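Culance Bench Kit from Sosier

A two-arm cell for taking desktop computers apart and putting parts back. The kit ships with grippers, fixture plate and the Rimon task software. Reach is 852 mm per arm. Delivery in June. 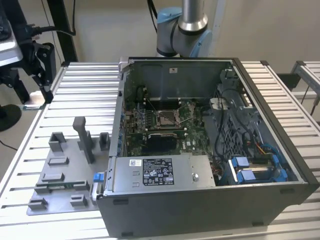
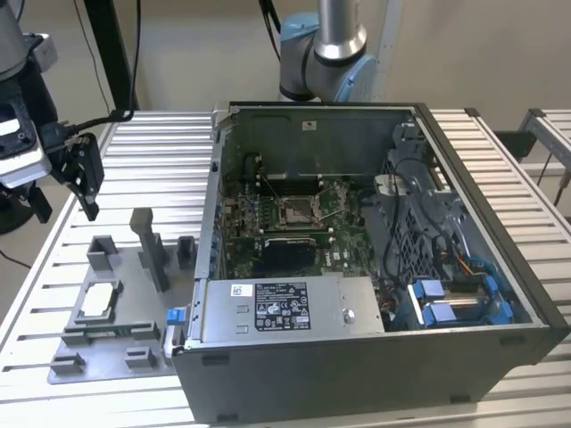
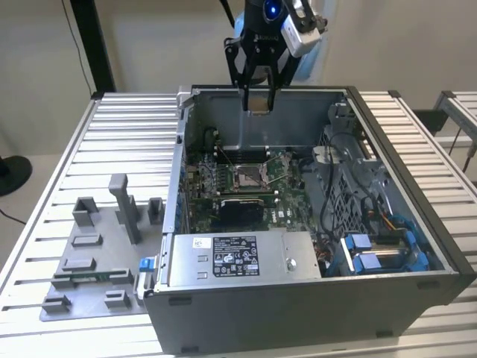

Setup takes 90 minutes with the Ristić mounting set. Each part gets its own holder on the plate — the grey one left of the tower has low blocks and a tall post. Extra plates cost £185, or £100 each with a kit order.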